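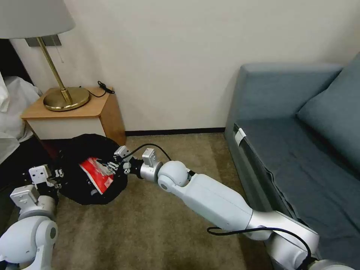

Reducing the Pit: Moving a Musical From 14 Players to Nine

Speaker notes, February
By Inese Ots

Opening

Start without the title slide. Play the first minute of the Act One finale from the full-pit recording, then the same minute from the touring recording. Do not say which is which until both have played. Take a show of hands.

Scope of the talk: one production, Dromevard, which opened with 14 in the pit and went on the road with nine. The score was not rewritten. Keys, tempos, and vocal arrangements stayed where they were. Only the instrument books changed. Anyone who came for a talk on replacing players with tracks should know now that tracks take up one short section near the end.

Who did what: Valdis Kalniņš made the reduction. Reet Lepik conducted both versions. I handled the books, the copying, and the keyboard programming schedule.

What the full pit had

Read the list off the slide, slowly. Four reeds, two trumpets, trombone, two keyboards, guitar, violin, cello, bass, drums. Reed 2 doubled on four instruments and was the hardest chair to fill in any city.

What the touring pit has: two reeds, one trumpet, two keyboards, guitar, cello, bass, drums.

Point out that the cello survived and the violin did not. This gets a question every time. The cello has eleven exposed bars under dialogue in the second act, and Valdis tried them on a keyboard patch, on guitar, and on bass clarinet. None of them held the pitch center for the singer. The violin line mostly doubled Reed 1 an octave up and could be folded in.

Order of work

1. Mark every bar where an instrument is alone. Those bars are assigned first.
2. Mark every bar where a singer takes a pitch from the pit. Assign those second, and keep the original instrument if it is still in the room.
3. Reduce the brass. Three-part brass chords go to trumpet on top, Keyboard 2 underneath. Leave out the fifth.
4. Reduce the reeds. Check doubling changes against page turns. Allow two full bars for clarinet to flute, four for anything to baritone sax.
5. Give what is left to the keyboards, and then take some of it away again.

Pause on step 5. The first draft of the Keyboard 2 book had 163 patch changes. It was playable by the person who programmed it. The second draft was cut back by dropping pad sounds under dialogue, and no scene needed them restored.

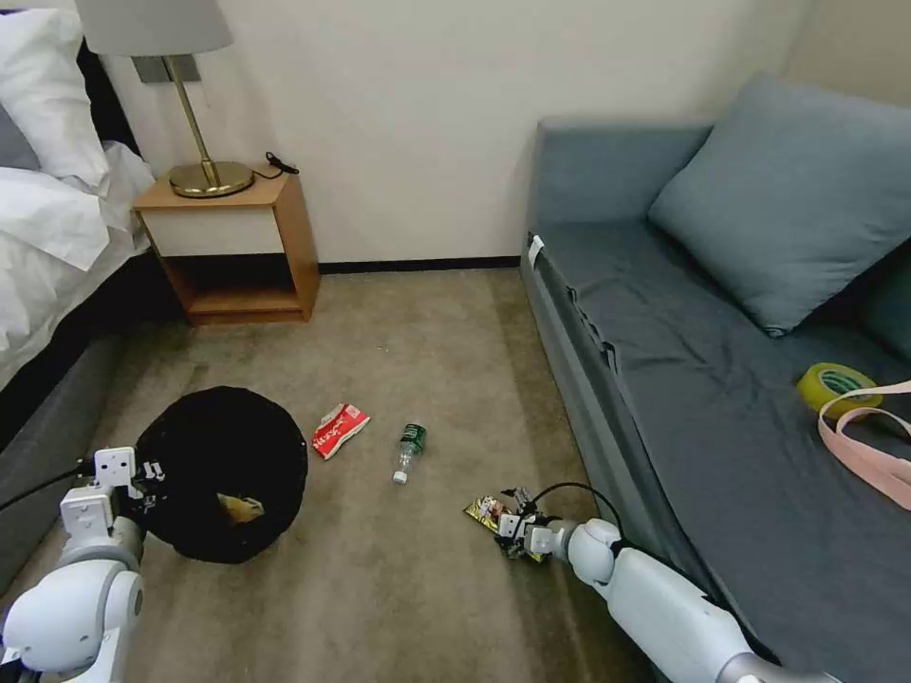
Rehearsal time

The sitzprobe was one session. With a reduced pit I would ask for two. Singers who had learned the show with the larger group listened for the second trumpet in three numbers and came in late in all three. Reet fixed this with a larger prep beat and a cue note in the vocal score. Show the marked page.

Substitute players: each book carries a cover sheet with doubles, mutes, a list of cuts, and the vamps with their exits. Žydrūnas Pētersons subbed on Reed 1 at Ernlow with a book he had seen that afternoon. Act One runs about 80 minutes. He lost one repeat.

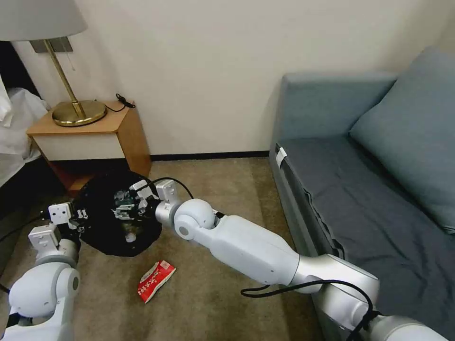

Last changed: February, 4:15 p.m.

Balance in the house

A smaller pit is not always a quieter one. Drums and guitar are the same size they were, and the strings that used to sit between them and the voices are mostly gone. At Ernlow the drummer went to lighter sticks for the ballads and we moved the guitar amp to face the pit wall. Keyboard monitors came down as well.

Tracks

Two cues only: the offstage band in the market scene and the bell sequence. Both run from Grudeo, triggered by Keyboard 1. No click in the rest of the show. If playback fails, the market scene goes to drums and guitar from a written-out page at the back of each book.

Questions

Likely: licensing. Any reduction needs written approval from the rights holder before parts are copied. Ours took longer than the reduction itself.

Likely: can it go to six? Kristaps Grigaitė has a sketch. Refer people to him.

Leave the two recordings cued in case someone asks to hear them again.

Contact: Inese Ots, Baranauskienė Music Preparation | © Baranauskienė | Back to top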